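**Status, May 12, 2023:** second batch is in, loader is fixed, and the plate episodes finally have usable language labels. If you pulled the first batch, please pull again – the hand joint order changed.

# Grasudix Kitchen, simulated split

Grasudix Kitchen is a set of teleoperated episodes for two-armed robots working at a kitchen table. Everything in this split was recorded in simulation at our Fekthorpe site, with operators driving both arms and both hands at once. We're really happy with how varied the grasps came out!

## What's in it

- 500 episodes across 13 tasks
- 40 episodes held out for testing, listed in `splits/test.txt`
- joint positions and commands for both arms and hands
- rendered color video, letterboxed to a fixed shape
- one plain-English instruction per episode

Most tasks come down to moving food between cookware and dishes. They sound simple, and then you watch a policy try to get five fingers around something small inside a raised rim. The pan tasks are my favorites for that. Often one hand does the work while the other waits nearby, and we kept those waiting stretches in, so please don't trim them before training a two-arm policy.

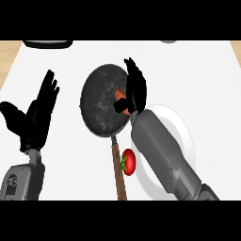

*Pan task, simulated split: right hand at the orange food item, left hand open.*

Occlusion is a big part of what makes these episodes useful. A forearm can hide most of a plate, and fingers regularly cover the thing they're holding. We don't ship object masks for this reason – the object poses in `state/objects` are a much better source if you need ground truth.

## Loading

```python
from grasudix import load_split

train = load_split("sim", part="train")
ep = train[0]
print(ep.instruction, ep.actions.shape)
```

Actions are absolute joint targets, left side first. Crop the black bands with `crop_bands=True` if your encoder doesn't want them.

## Known issues

- 19 episodes have a short jump in the left wrist reading. They carry the flag `wrist_jump`.
- Instructions use "skillet" and "pan" for the same object. We left both in.
- Failed grasps are included and marked `success: false`. Try training with them before you filter them out; the recoveries are great material.

## Coming next

The Prosarstead operators are working through a drawer set now, planned for September. Pillai, our labeling tool, will get its own repo around the same time.

Questions, bug reports and odd rollouts are all welcome in the issue tracker. Costel Furtună looks after this split and reads every one.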